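Pestthorpe House – Shared Study Room
Table and shelf safety check, March
Checklist version 3

Scope: the table top, the items kept on it and the bookshelf directly behind. Wiring and seating are on separate sheets.

1. Table covering
Lies flat, no overhang at walking height: PASS
Comment: pink cloth with rabbit pattern. Overhang at the front measured at 71 mm, limit 300 mm.

2. Drinking vessels
No open liquids within reach of books or paper: ACTION
Comment: one clear glass with a little water in it, left side of table. Empty and return to kitchen. Cans are not to be stacked on cups – move the can to the recycling.

3. Small parts
Caps, clips and lids kept in a closed container: ACTION
Comment: loose items spread over the table top. The open box lid may be used for sorting but does not count as storage. Choking hazard applies when under-fives use the room.

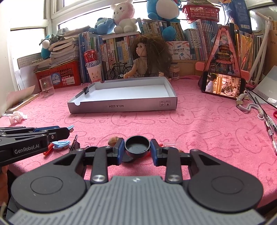 Item 3: dark lids, binder clips and a red pen cap, with box lid NO.A-2224 behind.

4. Foodstuffs
No nuts or unwrapped food on the table: ACTION
Comment: one small brown item resembling a peanut, to be treated as a nut until checked. Wipe the cloth after removal. The allergy notice from Sivatent is still to go up by the door.

5. Waste
Used tissues and wrappers in the bin: ACTION
Comment: crumpled tissue near the table edge.

6. Display items
Stable, and clear of the working area: PASS with comment
Comment: doll and miniature bicycle to move back against the books. The jar with the white lid can stay if the lid is kept on.

7. Bookshelf
Books upright, fixings sound: PASS
Comment: row is full. The label printer box may remain at the right-hand end. Wall fixings tested by hand at 2 points – no movement.

Result: 3 passes, including one with comment. Remaining items to be cleared before the room is next opened to the Gukura reading group. Recheck items 2 to 5 only.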